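Zerkeo Self-Adhesive Countertop Film, Stone Series

Zerkeo film covers worn laminate, shelves and tabletops without removing the old surface. Each roll is 20 feet long. Color 263 is a cream and beige marble pattern.
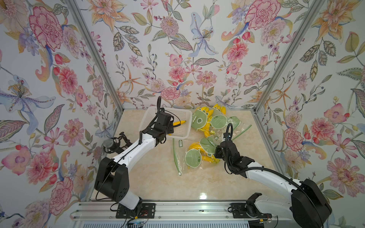

Clean the surface with dish soap and let it dry overnight before you start. Grease near the stove is the usual cause of lifting corners. The film has a gloss finish, so it suits a room with a patterned wall, such as the floral wallpaper here. A matte version is sold as color 359.

Cut the film two inches longer than the counter. Peel back a little of the liner at a time -- pulling it all off at once leads to creases.

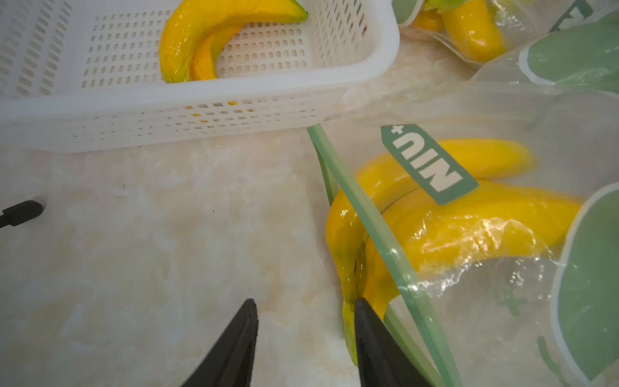 Work from the center out with a felt squeegee (sold separately, item 73). Small bubbles can be pricked with a pin and pressed flat. Do not set hot pans on the film.
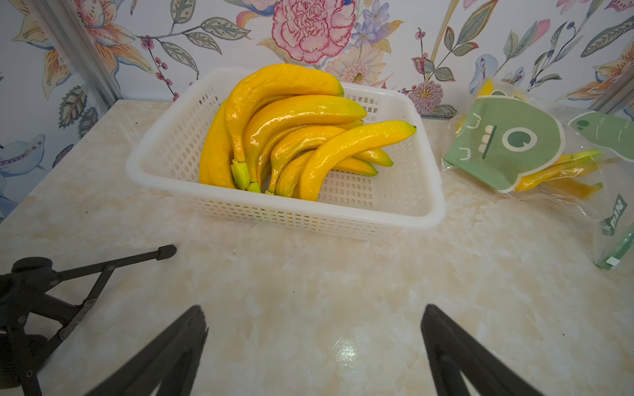

Marble pattern with white basket and bananas.

Ships from Goicoechea in July. For samples, write to Unai Collado.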